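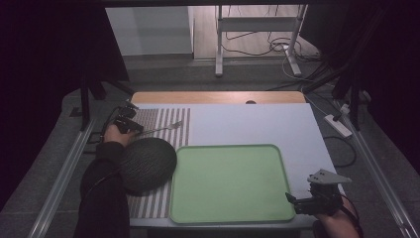 Fork, striped mat and round placemat, with the green tray alongside.

Setting the table has become a favorite part of our November and December get-togethers at Clitley, and I have to thank Jucélia Magalhães for that, as she was the one who talked us into bringing out the good mats again (they had been in the hall cupboard since spring!). The gray and white stripes look so fresh on a white tabletop, and a round woven placemat in dark gray keeps it all from feeling too much like summer.

Otis Marchetti likes a light green tray next to the mat for passing bread and little things, and I have come around to his way of thinking – it does cheer up a gray afternoon. Forks go on the left, please, though we won't send anyone home over it.

If you have placemats you no longer use, round or otherwise, we would love to have them for the long table. Drop them off with Gwendolyn Villanueva at the Vanbridge desk any morning before lunch, and do put your name on the bag if you'd like it back.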